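Magazine > Education > Features

The Reading Hour at Rostport

When Sun-ja Kwak came to the middle school in Rostport, the library was open only during lunch. The shelves were full, but many of the books had not been borrowed for years. She asked the principal for one thing - a full hour in the morning, for every grade, with no test at the end of it.

Now the school has 308 students, and all of them read from 8:30 until 9:30. They may choose a novel, a comic, a cookbook or a repair manual. Teachers read too. Kwak is strict on this point. "If the adult is grading papers, the children see it immediately," she told me.

The first months were difficult. Some parents were worried that the hour was taken from mathematics, and they wrote long letters to the district. The school answered by making the afternoon lessons a little longer. Not everyone was satisfied with this, and two families still ask about it at each meeting.
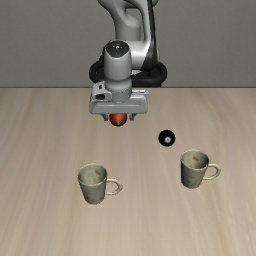 An apple, a ball and two mugs on a wooden tabletop, in a computer-made scene.

Olga Ojeda teaches seventh grade science and was against the plan in the beginning. She thought that weak readers would only turn pages. In December she started to sit beside them and ask what had happened in the chapter. Several could not say, so she gave them shorter books and let them read in pairs, quietly, in the corridor.

Money is also a question. The library received 912 dollars last year, and Kwak spent 400 of it on books in the languages that students speak at home. These are often the first to leave the shelf. The rest went to new copies of old favorites and to tape.

A school in Fisevov, the next town, will try the same hour in spring, but with the two youngest grades only. Kwak has already sent them her book list. She asked them to send theirs back when it is ready.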